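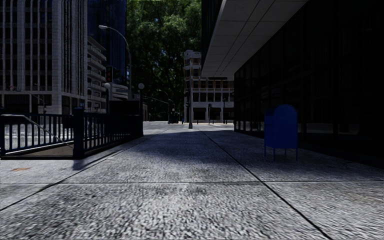

Segundo uma moradora ouvida no inquérito, a calçada do bairro só é plana no projeto – e mesmo aí, disse ela, depende de quem segura a folha. Adotámos a frase como hipótese de trabalho.

O nosso grupo estudou as juntas de dilatação em passeios de betão. O tema saiu-nos em fevereiro, por sorteio, e ninguém festejou. Percorremos 900 metros entre o largo Rosesitz e a rua Goossens, com uma fita métrica, um nível e um entusiasmo que durou até à primeira esquina.

Medimos 200 juntas. Em 71 o desnível entre lajes era suficiente para prender a roda de um carrinho de bebé. O pior caso, à porta da pastelaria Murkel, chegava aos 10 milímetros, e os clientes contornavam-no com a naturalidade de quem já lá tropeçou.

O método teve falhas. O nível era emprestado e perdeu a bolha a meio do percurso, pelo que o troço Griltard foi medido duas vezes, com resultados que preferimos chamar complementares. Também não separámos as lajes antigas das recentes – o professor já nos fez esse reparo, a vermelho.

Entregue na sexta-feira, 7 de junho de 2024. Os anexos seguem em papel.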